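Tillidus white plastic stool, flat pack - review

Posted 3 February 2022 by Elsa Blomqvist

Quick one as I've got the dentist at 2. Bought the Tillidus stool for the back hall, somewhere to sit and pull boots on. White plastic, tube legs, square seat. Took it out, built it, have been sitting on it most days. Short version - good stool, poor instructions, would buy again but not at full price.

On the tiles, black plastic down first: 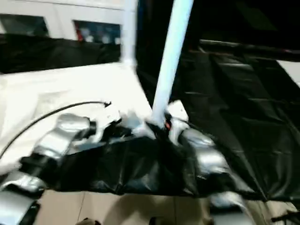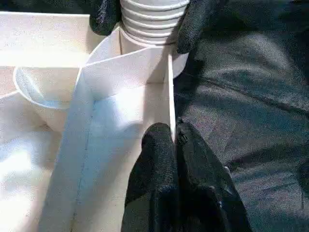
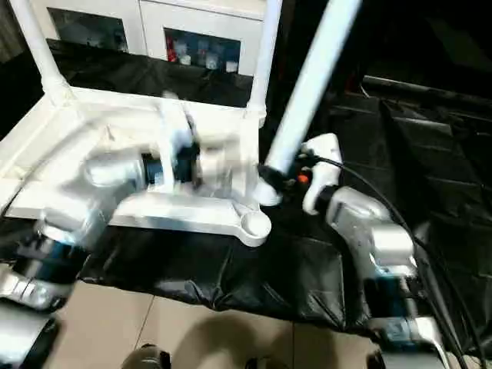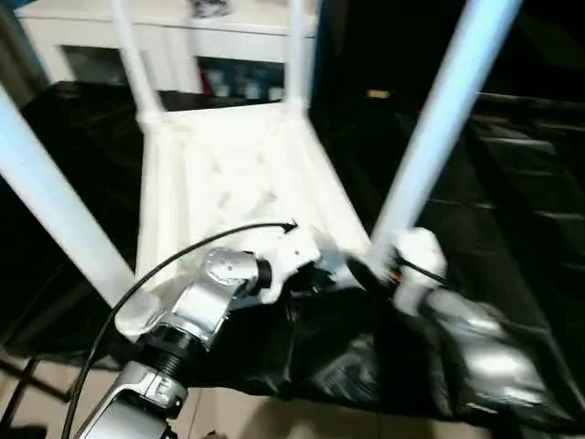
So. The good bits first.

It's light. Really light, I can pick it up with one finger hooked under the seat, and I've got bad wrists so that matters to me. Harvey (Landry, next door, big lad) sat on it with no warning while we were talking about the bins and it didn't creak or bend. The box says 100 kg. I wouldn't go standing on it to change a bulb but that's me, I don't stand on anything.

Legs go out at an angle so it doesn't tip when you lean over to do laces. My old one from Jacquet had straight legs and went over twice, once with me on it. That one was prettier I'll admit. Wood, nice grain, useless.

Seat wipes clean. Mud, dog, whatever. There's a raised rim round it which I thought would dig in but you don't notice unless you sit right on the edge. It does collect water if you leave it out in the rain, so tip it.

Height is fine for me, a bit low for Harvey. Shirley at work has the taller one in the same range and says it wobbles, so maybe the short one is the one to get. I've not tried hers.

Now the build.

4 legs, all push fit into the seat. No tools, it says. True, but you do need a decent shove and I'd say a rubber mallet if you have one. I don't, I used the heel of a welly. First leg went in easy and I got cocky. Second one I had turned the wrong way and it went in halfway then jammed, and getting it back out took longer than the rest of the build put together. Washing up liquid on the end of the leg sorted it. Only a smear or it all slides about.

The instructions are one small sheet with drawings and no words. The drawings show the stool upside down then the right way up then upside down again, no arrows. I did the whole thing upside down on the floor and turned it over at the end, much easier. Put something under it. The plastic marks if you drag it over grout, I found that out on the bottom of the seat rim where luckily it doesn't show.

Dont throw the packaging out until you've checked for the feet. Mine were in a tiny bag taped inside the lid flap and I'd already put the lid in the recycling. Went out in my slippers to get it back.

Feet are the weak point really. They push on and they come off again if you drag the stool, and then you hear that horrible scrape on the tiles. I've lost one already and found it in the dog's bed. A dab of glue would fix it, haven't got round to it. Solange in the comments on my last review swears by a bit of plumber's tape wound round inside, so try that if you hate glue.

Colour. It's a cold sort of white, bit blue next to my walls which are cream. Looks fine on its own, looks a bit hospital next to the coat rack. They do a grey and a green too but both were out of stock and the email said April, and I wasn't sitting on the floor till April.

Smell - yes, for the first couple of days. New shower curtain sort of smell. Gone once I'd had it by the back door overnight.

Delivery was Drotcombe, who I normally moan about. Came when they said, box not bashed, driver put it inside the porch. Credit where it's due.

Price. I paid the sale price, which I think was fair for what it is. Full price is cheeky for a plastic stool. If you're looking at full price then the Briltus one is a bit more solid and comes in one piece, no building at all, only it takes up more room and won't come apart to go in the loft. Mine would come apart in theory. After that second leg I'm not going to test it.

A few things people asked last time I did one of these so I'll get them in now:

Does it stack - no. Not with the legs the way they are.

Would it do for a shower - couldn't tell you. Nothing on the box about it and the feet aren't grippy enough for me to risk it on a wet floor. Ask them first.

Spare feet - emailed Tillidus, got a reply same day, they send a bag out free. You only pay postage. Pleased with that.

Good for kids - Shufen borrowed it for her two when they were painting and it came back with blue on it, which came off with warm water and a sponge. They like it because they can carry it themselves.

Outside - I'd bring it in for winter. My cheap garden chairs went brittle and yellow after a couple of years and I can't see this being much differnt.

What I'd change: arrows on the drawings, feet that stay put, and a cream one please.

Stars, if I must - 4 for the stool, 2 for the instructions. Doing the matching boot tray next if it ever turns up, ordered it the same day and it's coming seperately.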